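Die dritte Regel

Hauke Petersen hatte die Regeln für die Werkstatt in Porstead selbst geschrieben, und er glaubte an jede von ihnen. Regel eins: Kein Ablauf geht an den Arm, bevor er in der Simulation gelaufen ist. Regel zwei: Wer prüft, ist ein anderer als der, der geschrieben hat.

Bahman Golestani las die Blätter zweimal. Er war erst seit November im Haus und wollte keinen Fehler machen.

"Und Regel drei?", fragte er.

"Die schreiben Sie", sagte Petersen. "Wenn Sie 200 Durchläufe gesehen haben."

So saß Bahman am Abend allein vor dem Bildschirm. Der Greifer hielt den einen roten Block, der andere lag noch auf dem Holz. Bahman drückte auf Pause und schaute lange auf die Stelle, wo die beiden sich im Bild überdeckten. Berührten sie sich? Von oben konnte er es nicht sagen.

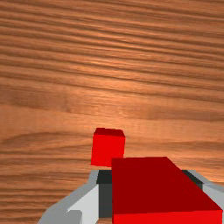 Am Morgen

Petersen fand einen Zettel auf seiner Tastatur. Die Schrift war sehr ordentlich.

"Regel drei: Was man nur aus einer Richtung gesehen hat, gilt als nicht geprüft."

Er las ihn im Stehen, noch mit dem Mantel über dem Arm. Dann dachte er an Tudlow und an die Anlage, die er dort vor sechs Jahren freigegeben hatte - mit einer einzigen Ansicht und seiner Unterschrift.

"Wie viele Durchläufe waren es?", fragte er, als Bahman kam.

"Drei", sagte Bahman. "Ich mache die anderen heute."

Petersen nahm einen Stift und setzte sein Kürzel unter den Satz.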